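Open Day at the Lavham Workshop: Plates, Crumbs and Two Pairs of Arms

Every May the Lavham workshop opens its doors for one long Friday, and every May I tell myself I'll stay an hour and then get home in time to cook. I got there just after it opened, I left when they were stacking the chairs, and dinner was toast. What a good day it was, though! I came away with far more photos than anyone needs to see, so I've kept the gallery to my favorites from the table-clearing demonstration, which was the one I kept going back to (my feet can confirm this, it's at the far end of the building from the coffee).

For anyone who hasn't been, Lavham is the shared building out past the rail yard where several small outfits rent benches. Drelell has the big room on the left as you go in, Trastex has the corner with the sewing machines and the fabric handling, and Peñalver is upstairs with the warehouse people. On open day they all put something out and stand next to it, and you can ask whatever you like. I asked a lot.

The demonstration I'm showing you was Drelell's. The job is simple to say: there are plates on a table, there's a white tub, and the robot arms are there to move the plates. Anyone who has ever cleared up after a big family lunch knows exactly how that goes.

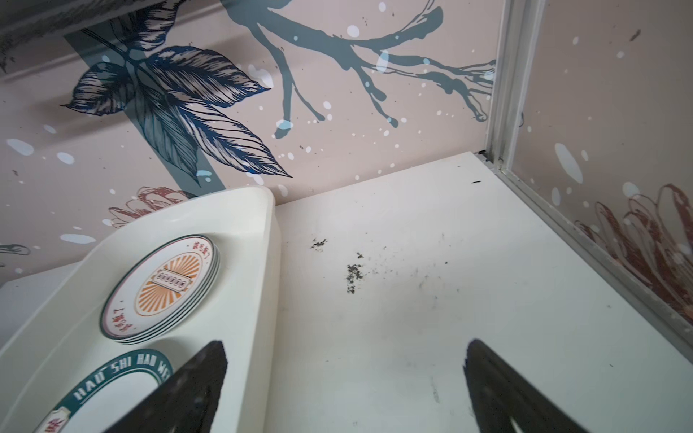 Page last changed: Friday, 9:40 p.m.

The view from down by the fingers, and I love this one. You get the stack in the corner of the tray with the orange sunburst on top, and the crumbs on the table next to it, which made me feel very much at home. I had never thought about how a plate looks to the thing that's about to pick it up. From up where we stand it's all pattern and color, and from down there it's mostly edges.

Saturnino Prieto was looking after the table for most of the afternoon, and he must have answered the same questions from every family that came by without once sounding tired of it. I asked him why plates, of all things. He told me a plate is a mean object to pick up, because it's wide and flat and the only part you can really get hold of is the rim, and the rim is nearly touching the table. You and I slide a thumb under it and never give it a thought. He had me try it with two fingers held stiff like a pair of tongs, on a spare plate he kept under the bench, and I'm sorry to report that I made a poor job of it. My niece did much better. She is eight and has no fear of crockery.

He also said the crumbs are welcome. A spotless table would be a strange thing to practice on if what you care about is clearing up after people, and I thought that was very sensible. I've kept it in mind as an excuse for my own kitchen.

There was a printed card at the end of the bench with the team's numbers on it, and I copied them down for those of you who like that sort of thing: 3,411 tries at picking up a plate since the project began, and 1,535 of those with both arms on the job. I asked whether that included the ones that went wrong and Saturnino said of course it did, those are the ones they learn from. I wish my old piano teacher had felt that way.

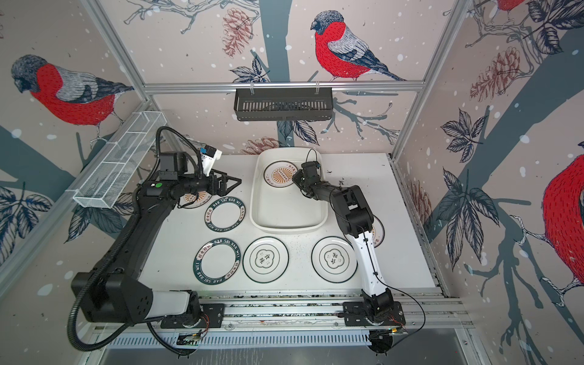 The other thing I wanted to know was whether the two arms ever bump into each other. He laughed and said that working out who goes first is a good part of his week. It's the same with two people at a kitchen counter, really. One of you has to reach across and the other has to wait, and after some years of marriage you don't need to discuss it, but at the start you do a great deal of apologizing. My husband would like it noted that he still apologizes.

I should say a word for the bullfinches, too. The walls around the table are papered with them, big red-breasted fellows on branches with snow coming down and pine cones hanging about, and a little boy next to me was much more interested in those than in anything mechanical. He wanted to know their names. By the time his mother led him off toward the sewing machines he had settled on one called Gary, and I have thought of it as Gary ever since.

And the plates themselves are so cheerful! I'd happily have taken a few home. I particularly liked the ones with the wide green border and HAO SHI HAO WEI in capitals around it, and the ones with the flower-shaped emblem in the middle would look lovely on my dresser. I did ask where they came from, and Saturnino promised to find out for me, so if he writes I'll add it to this page.

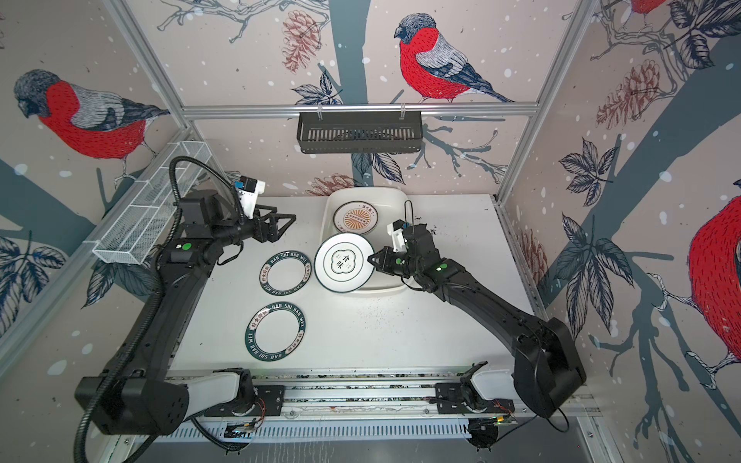 I did make it round to the others in the end. Trastex let us feed napkins into a folding machine, which is just as pleasing as it sounds, and upstairs at Peñalver they had a little cart that followed a strip of tape around the floor and stopped politely for shoes. I took hardly any pictures up there, as I was holding everybody's coats.

If you'd like to go next year, entry is free, and the parking is free as well if you use the yard behind the building. Doors open at 2 and the benches close at 5, though they were kind about people like me who linger. The stairs to the upper floor are steep, but there's a lift at the back by the loading door and you only have to ask for it. Bring a snack for the children. The coffee is good and the cookies were gone before I reached them.

More photos from the napkin folding will go up once my sister sends me hers.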